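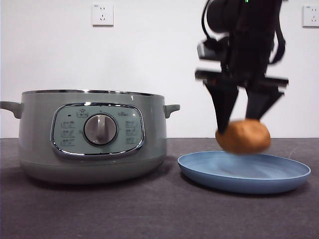

Most kitchens own too many single-purpose gadgets and too few plain dishes. I cooked for 24 people a night at Candano, and I ran out of places to set things down long before I ran out of machines. An electric pot with a dial does its job. A shallow blue plate beside it, with room for a potato, does just as much and costs far less.

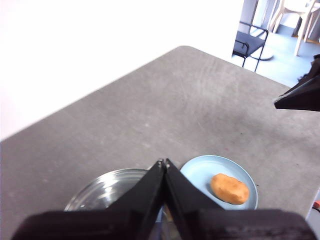

Last changed: 2020-03-24

My friend Asif Mughal keeps his counter stocked with gadgets and says a plate is for eating from. I disagree. A plate and a steel bowl on a bare gray tabletop are enough to start supper. Put the food where you can see it and you will use it.
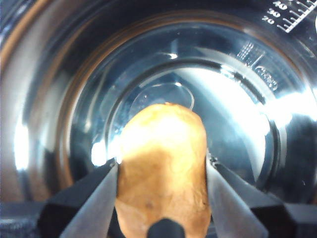 4 min read

Clear containers deserve the same respect. A potato in one is still in plain sight, dark spots and all. Put it in a lidded crock and it gets forgotten until October. I would trade my slicer for two more of them.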